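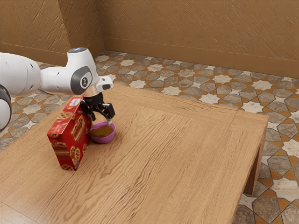

Lista de correo > Promoción y comercio local > Archivo de septiembre > Re: Ficha del negocio y búsquedas en el mapa

Re: Ficha del negocio y búsquedas en el mapa

Hola a todos:

Contesto por partes al mensaje de ayer, que copio recortado.

> Tenemos dos tiendas en Brotitz y desde que cambiamos el horario en la
> web casi no nos llegan visitas desde el mapa. El panel de Clunska marca
> 154 clics en «cómo llegar» durante el mes, y antes era bastante más.
> ¿Merece la pena pagar la promoción destacada o es tirar el dinero?
> La otra duda es si hay que responder a todas las reseñas.

Yo no pagaría todavía. Primero miraría si el horario de la ficha coincide con el de la web. Si en un sitio pone que cerráis a las 18:00 y en el otro a las 20:00, hay gente que busca a las siete y ni os ve, porque tiene puesto el filtro de «abierto ahora». A nosotros nos pasó en la tienda de Mekby y tardamos casi dos meses en darnos cuenta. El cambio se hace desde Clunska, en «Datos del local», y hay que guardarlo en cada dirección por separado. Si lo cambiáis solo en la principal, la segunda se queda con el horario viejo.

Revisad también la categoría. Nosotros estábamos como «comercio» a secas y pusimos una más concreta. En el trimestre siguiente la ficha se mostró 2043 veces. No puedo decir qué parte se debe a eso, porque coincidió con las fiestas, pero el cambio es gratis.

Sobre la promoción destacada: la probamos con Li durante 6 semanas. Trajo clics, sí, pero muchos desde fuera de la comarca, y en caja no se notó. Si al final la contratáis, limitad el radio – por defecto viene muy amplio – y apuntad las ventas de la semana anterior para tener con qué comparar. El informe que mandan ellos solo habla de impresiones.

Con las reseñas, yo contesto a las negativas y a las que preguntan algo. A las de cinco estrellas sin texto no les pongo nada. Antes pegaba la misma frase en todas y quedaba peor que el silencio.

Una pregunta por mi parte: ¿alguien ha conseguido unir dos fichas duplicadas sin perder las opiniones? Tengo una antigua con la dirección de antes del traslado y el formulario me devuelve siempre el mismo error. He escrito al soporte dos veces y me remiten a la página de ayuda, que ya he leído.

Un saludo

P. D.: Si respondéis, recortad las citas, por favor, que el resumen diario llega larguísimo.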